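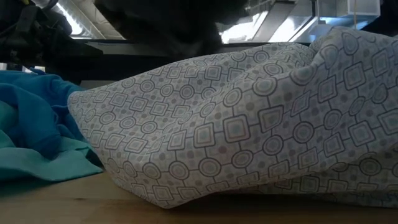

Keeping a grid print square when folding

My pale cloth has a repeat of linked squares and circles, and it never folds straight. The plain teal one is no trouble. Do I follow the print or the edges?

gatchalian33

Emerson Coutinho
Follow the edges. Prints are often slightly off grain, so a line that looks straight can lead you astray. Lay it flat, match two corners, smooth towards the fold – then halve again. If it still skews, measure both diagonals. A gap of 100 mm means the cloth was cut badly.

Botville
I just roll mine.

Arex90
Iron first. Made no difference to my curtains, though.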